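Itcombe Robotics Club: the bedroom task

The club meets at Itcombe on the upper floor, and this summer's group has spent its sessions on one job, picking up clothes in a bedroom. It is the second of the household tasks in the Caron course. The first was clearing a table, and most of the group found that easier, because cups and plates keep their shape when you let go of them.

There are 6 students in the group, working in pairs. Each pair writes its own control settings and its own plan for the order of the work, then takes a turn on the robot. The robot has two arms with a gripper at the end of each, and the students can use either arm or both. Clothes are scored for being lifted cleanly and put down where the plan says. Points come off for touching the furniture.

The pictures on this page were chosen by Monique Texier, who runs the course. They were put up on 13th August.
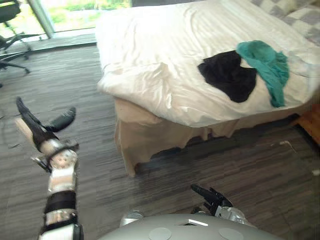 The hardest part for all the pairs was choosing where to grip. A shirt or a cloth has no handle, and a gripper that closes in the middle of the fabric often comes up with only a pinch of it. The pairs tried gripping at a fold, at a corner and at the thickest part of the heap. The fold worked best on thin material. On heavier material it made little difference, and one pair went back to the middle and kept it there for the rest of the course.

Soft bedding caused trouble as well. When a gripper presses down on a duvet, the duvet gives way, so the height at which the fingers should close is not the height that was measured. Two pairs dealt with this by lowering the arm in short steps and checking after each one. The other pair set a fixed height and accepted that some attempts would miss. Their runs were quicker but their scores were lower.

Driving and turning took up two whole sessions. The students had to work out how much room the arms need when they are held out in front, and where the robot must stop to reach the bed without leaning on it. The Vinix notes from last year's group were useful for this, although the distances had to be worked out again for the new layout.

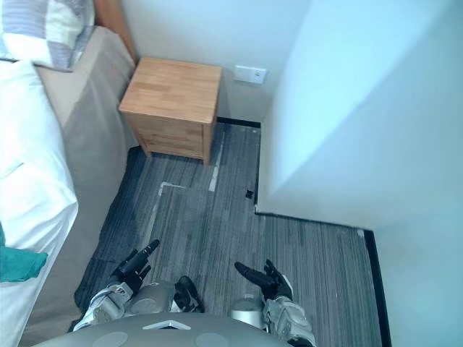
Both arms forward over the striped carpet, with the bed on one side and the small wooden nightstand ahead.

The passage between the bed and the corner of the wall was planned on paper first. Each pair drew the room to scale and cut out a card shape for the robot, with the arms included. Anyone who left the arms off the card had to do it again.

Carrying two things at once was set as the extra task. It saves a trip, but the fabric hangs down and can hide the lower part of the arm from view, so the students had to decide when to trust the arm positions and when to stop and look. Holding the arms further apart helps, up to the point where the robot becomes too wide for the gap. 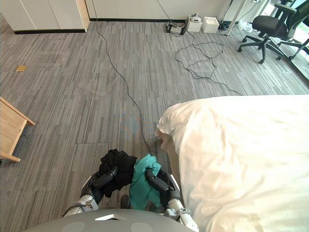 Can I join if I have not done any programming?

Beginners are welcome, and the first two sessions cover the basics before anyone uses the robot. You will be paired with someone who has done a course before.

The next group will start with the same bedroom layout and then move on to folding. Students from Umville who want to take part should give their names to Monique Texier before the end of August. Please bring a notebook and flat shoes.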